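Dry chemical residue after small stove fire – can I clean it myself?

Posted in Home Safety, Aug 12, 2022

Ritthorpe_renter

Had a grease fire on the stove last night. Pan of oil, my fault, I left it going while I answered the door. I put it out with the extinguisher from the hall closet, a regular ABC dry chemical one. Nobody hurt. The fire department came because the hallway alarm had gone off, checked the wall behind the stove with a camera, and left after 20 minutes or so.

The fire itself did very little. The range hood filter is ruined and the cabinet above has a scorch mark the size of my hand. The powder is the problem. It's pale yellow and it is on everything in the kitchen and part of the living room, including inside two drawers that were open.

My building manager at Herrero Court wants me to use a cleaning company called Plorard, which quoted 199 dollars for the kitchen only. I have renter's insurance but my deductible is higher than that. What I want to know is:

Is the powder dangerous to clean up without special gear?
Do I have to throw out the food that was on the counter?
Can the manager make me pay for a company?

The stove is electric, coil type, if that matters. I haven't turned it back on.
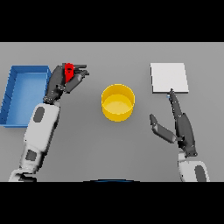 I also have the extinguisher itself, which still has some pressure showing on the gauge. I'd like to put it back in the closet if it's still good, but I don't know if a partly used one counts.

kitchen_six

Don't put it back. Once you've squeezed the handle on a dry chemical extinguisher, even for a second, powder gets in the valve and it leaks down over the next few days. The gauge can look fine today and be at zero next week. Either get it recharged or replace it. For a small home unit, replacing is usually cheaper. If it belongs to the building, hand it to the manager and ask for another one now, in writing.

On the powder: ABC powder is mostly monoammonium phosphate. It irritates eyes, nose and throat, and it's mildly acidic when it gets damp, so it will pit metal if you leave it. Don't wait until the weekend. I did my own kitchen after a toaster fire and this is what worked:

Open the windows and turn off the central air. If you already ran the AC, change the filter.
Wear a dust mask, gloves and glasses.
Sweep up as much as you can dry. Don't use a regular vacuum, the fine stuff goes right through the bag. A shop vac with a HEPA filter is fine.
Wipe down with warm water and a little dish soap.
For anything stuck on, mix 2 tablespoons of baking soda into a quart of warm water, wipe it on, leave it a few minutes, rinse.
Dry everything.

It took me 3 evenings – the drawers were the worst part, and I kept finding powder in the hinges until September.

Food: anything open or in thin packaging goes in the trash. Same for fruit that was sitting out. Sealed cans and jars are OK after a wash. Run all dishes and silverware through before you use them, even the ones that look clean.

For the stove, unplug it or shut off the breaker before you clean, and pull the coils out. If powder got down into the controls or the outlet behind it, have somebody look at it before you turn the power back on.

rudevano_dan

depends on your lease. Mine says tenant pays for damage they cause but the landlord has to give you a chance to fix it first. Read yours before you sign anything with the company.

Also call your insurance anyway. Asking doesn't mean you have to file. Add up the hood filter, the cabinet and the food and you might be over the deductible. Take pictures before you clean.

Ritthorpe_renter

Thanks both. Lease says I have to leave it "clean and in working order" and has nothing on hiring a company, so I'm doing the kitchen myself. Manager is going to swap the extinguisher. Breaker for the stove is off for now.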